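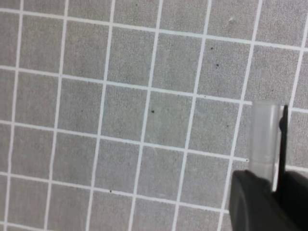 How to budget for a small bench robot cell

Posted 27/11/2025 by Marietjie Pretorius, Isach workshop notes

These notes cover buying one small arm with a gripper and a wrist camera, for light handling work on a bench. They follow the order we used when we bought our second cell. Prices are in pounds before VAT. If you already have an arm, start at step 3.

Before you start

You will need the following to hand:

A list of the parts you want the robot to pick up, with the largest and smallest width of each
The height and depth of the bench
The name of whoever signs off spending at your site
Two hours without interruptions

Step 1. Write down the job in one paragraph

Say what the robot picks up, where it picks it up from, where it puts it, and how often. Leave out anything you might want to do next year. Ours read: "Pick up a clear plastic cylinder, hold it upright, move it over the work surface and set it down at a marked position. One part at a time. An operator is in the room."

Send the paragraph to every supplier in the same wording. Jin-sol Moon did our first round of quotes by phone and got three prices for three different jobs, so we had to do it again.

Step 2. Choose the arm by reach

Most small arms will lift more than you need once the part itself is light. Reach is what catches people. Measure from where the base will be bolted to the furthest point the gripper must get to, then add the length of the gripper and camera mount. We needed 655 mm and bought an arm with 700 mm. That has been enough, though the far corners of the surface are slow to work in and we avoid them.

Remember that a gripper's weight comes off the payload, and so does the camera's and its bracket's.

Step 3. Price the gripper and fingers separately

Suppliers like to quote "arm and gripper" as one line. Ask for two lines, and a third for fingers. Fingers wear, get bent and get changed when the part changes. A narrow blade finger suits an upright tube and leaves more room round it than a wide pad does. It is also easier to knock out of line.

Buy one spare pair with the first order. Ours came from Flinari at £109 a pair and were in stock. Ordered later on their own, they would have had a delivery charge on top.

Step 4. Decide on the camera

A camera at the wrist sees the part close up and moves with the gripper. Part of its view will always be taken up by the gripper itself, and whatever sits behind the body of the gripper is hidden. In our case the lower end of the cylinder can't be seen while it is held. If you need to check the base of a part, budget for a second, fixed camera and a stand.

Clear and frosted plastic needs extra thought. The background shows through it, and software that copes well with a solid part may struggle. Send the supplier a real sample and ask for a trial before you order. Fjeld charged us for the trial and took it off the invoice afterwards. Ask about this, as not every firm does it.

Step 5. Budget for the work surface

This line gets left out more than any other. We use a grey speckled surface with thin white lines in a square grid. The lines are handy when setting up, because an operator can say which square a part should go in, and you can tell from the camera view if the arm has been remounted at a slight angle.

Two points on choosing one:

Pick a matt finish. Shine causes trouble with the lights.
Small dark specks show up on a plain background. Add cleaning cloths to the consumables line and a wipe-down to the daily check.

Step 6. Add the costs that are not equipment

Karabo Visser keeps our spreadsheet and now has fixed rows for these:

Delivery and lifting
Electrical work at the bench
Risk assessment, including any guarding it calls for
Training for two people
Software licence, first year and renewal
Lost bench time during installation

Training for one person is a false saving. We had a fortnight in August with the cell switched off while the only trained operator was on leave.

Step 7. Set the contingency and the payment terms

We hold back 15 per cent of the equipment total and have used most of it both times. For payment, ask for 30 days from acceptance, and write down what acceptance means. Ours is a full shift on our own parts, with our own operator. Skeltance asked for payment on delivery and agreed to change it when Mandla Kekana asked.

Step 8. Check the quote before you sign

Are the arm, gripper, fingers and camera priced on separate lines?
Is the camera cable long enough for the full reach?
Is the licence price for the second year stated?
Who pays the return carriage on a faulty part?
Does the quote name the part the cell was tested with?

Comments and corrections to Séverine Poulain at the front office.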